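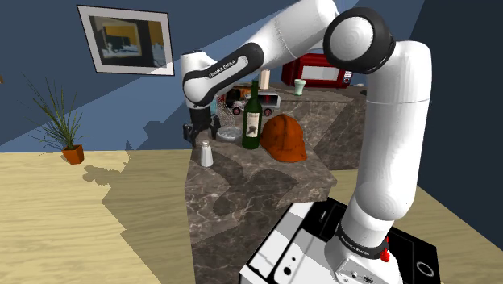

Planning and Buying Equipment for a Small Robot Lab
Lecture 5 -- notes for students
Prepared by Tanko Okeke, with corrections from Aiman Pasaribu

Last week we finished the list of tasks for the Clamard teaching lab. Today we start from that list and arrive at a budget. Please bring your own task list on Wednesday, even if it is not complete.

5.1 Simulate before you order

In this course the purchase comes after the simulation. A simulated arm costs us only computer time, and it answers many questions which the catalog does not answer. Can the gripper come down from above to a low bowl when a tall bottle stands next to it? Does the elbow hit the wall? Is there enough space between the base and the counter for a person to stand and clean?

Put in your simulation the objects that are awkward for your task. A bottle, a salt shaker, a shallow glass bowl and a hard hat need very different grips, and a gripper which is fine for one can be useless for another. Clear glass is also a good test for the camera you are planning to buy, but be careful here: the simulated camera is usually kinder than the real one.

What the simulation will not tell you: cable length, noise, delivery time, the weight limit of your floor, and the price of repair.

5.2 The lines of the budget

Students usually write one line, "robot arm." Write at least these:

Arm and controller
Gripper, and one spare set of fingers
Base or mounting plate
Counter or table strong enough to hold still
Computer for control, and a separate one for simulation
Cameras and their mounts
Emergency stop and floor marking
Shipping, customs, installation
Training for two persons
Service contract, per year
Test objects and replacements (glass breaks)

The mounting is the line most often forgotten. In the Tustville project the team planned to fix the base on a kitchen counter they already had. When the fitter came, he refused to drill it. They ordered a separate stand, which was 1219 dollars with delivery, and they lost 14 working days. Oluwatosin Akande was in this team and will speak to us in November.

5.3 Comparing two offers

We use the offers from Usman and Halter, which you received on paper. Both are for one arm with gripper. Usman is cheaper on the first page. Halter includes the mounting plate and the first year of service, and Usman charges 548 dollars for the plate alone. Before you compare the totals, make both offers contain the same things. If a line is missing from an offer, write to the seller and ask; do not put zero.

Look also at the spare fingers. One supplier sells a pair for 200 dollars, the other only sells the complete gripper again. In a teaching lab this matters a lot -- students close the gripper on the counter, and they do it in the first week.

5.4 Homework

Make the two offers equal, line by line, in one table. Add a column "who told me this" and fill it for every price. Then write half a page: which offer do you choose for three years of use, and which number are you least sure of?

Ikechukwu Fashola collects the tables at the start of the next class. Groups of two are allowed.

Reading: chapter 3 of the course reader, only the part on service contracts.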